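1/7/25

So the holidays are over and I finally have time to sit down and write about the croquembouche! If you follow me you know I said yes to one back in the fall, for a retirement party over in Metthorpe, and then spent weeks pretending it wasn't happening.

Kidus Gebreyes taught me choux when I was brand new in his kitchen, and he is still the person I call when I panic. I called him a lot. He told me to bake the puffs darker than I thought I should and to stop opening the oven door. (I opened it once. They sank. I started over.)

The order was for 100 puffs, and I piped more than 30 extra because I know myself. Half got vanilla cream and half got coffee, which was the client's idea and a really good one.
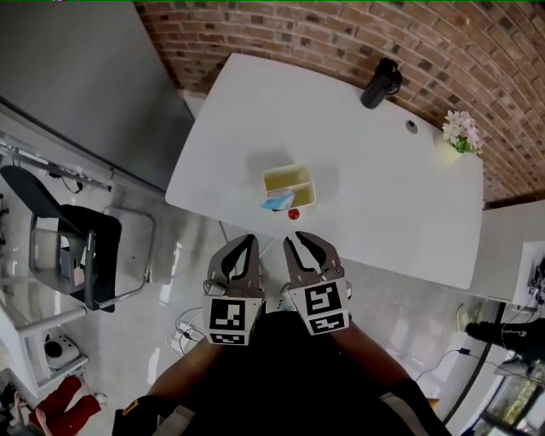

White table, cream bin and one little round red thing.

Caramel was the part I dreaded. I had a bowl of ice water next to me the whole time and I still burned my thumb, right on the tip, so every puff after that went on very slowly. My first batch of sugar went too dark and tasted bitter. The second was perfect and I may have done a little dance.
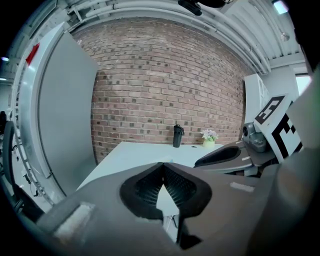
I built it in two halves and stuck them together at the venue, which I would not do again — the seam leaned a bit and I had to hide it with spun sugar. Everyone seemed to love the spun sugar, so fine! The retiree came over and hugged me, and her grandson ate the top puff before anybody got a slice of anything else.

Next up is a plain lemon sheet cake for 20 people at Flimcombe, and I can't wait to make something flat. If anyone has a lemon curd that holds up between layers without sliding, please leave it in the comments. Mine is tasty but it runs everywhere.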